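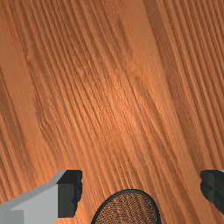 *Wrist view in the simulator: open gripper, wood table, and a round mesh object with a dark rim.*

So, I'm looking for people who'd like to drive a robot arm that doesn't exist! I run the teleoperation study for the Jaltuleck project, and our question is pretty simple: if we collect grasping demos in simulation and keep swapping the tabletop textures, does the trained policy hold up better on a real table? Our first round on the Bisine benchmark said yes for plain shapes and "hmm, maybe" for anything with holes in it. I want a much bigger pile of demos before I believe either answer.

**What you'd do**

You sit at a desk in the Ivesard building with a hand controller and a monitor, and you pick things up. A session is 2 hours with a break in the middle (there's tea, and the good cookies if you come early). Each person does two sessions, and we need 30 people. You'll drop stuff. Please keep going when you do, I want the fumbles in the data too.

**Who can join**

- 18 or older
- OK looking at a close-up, moving camera view for a while (if first-person games make you queasy, this will too)
- Left-handers very welcome, we only had a few last time
- No robot or gaming experience needed

You get $26 per session, paid the same day, even if you stop early.

Sessions start in March. To sign up, send a note to the Gajewski lab front desk with "grasp study" in the subject line and a couple of times that suit you. Sign-up closes 14 days before the first session, and I'll write back to everybody, including the folks I can't fit in.

Posted December 31, 2022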